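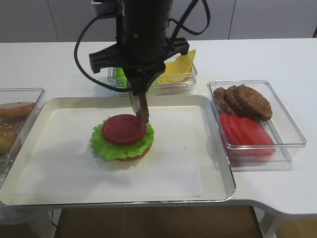
gollberg65
I put lettuce right on the bottom bun, then tomato, then the patty. Keeps the bun from going soggy.

Ursina K
Disagree. Patty first, or the tomato slides around.

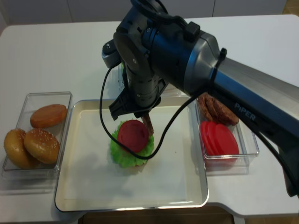
gollberg65
Mine doesn't slide if the lettuce is ruffled. I lay parchment on the tray too - less to wipe.

iltero
Do you keep buns in a clear box? Mine dry out.
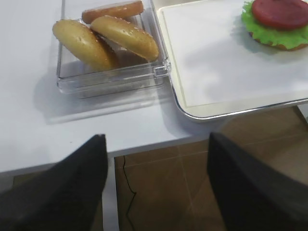

Re: bun storage

Ursina K
Lid on, 90 minutes at most.

This site uses cookies. Accept / Manage settings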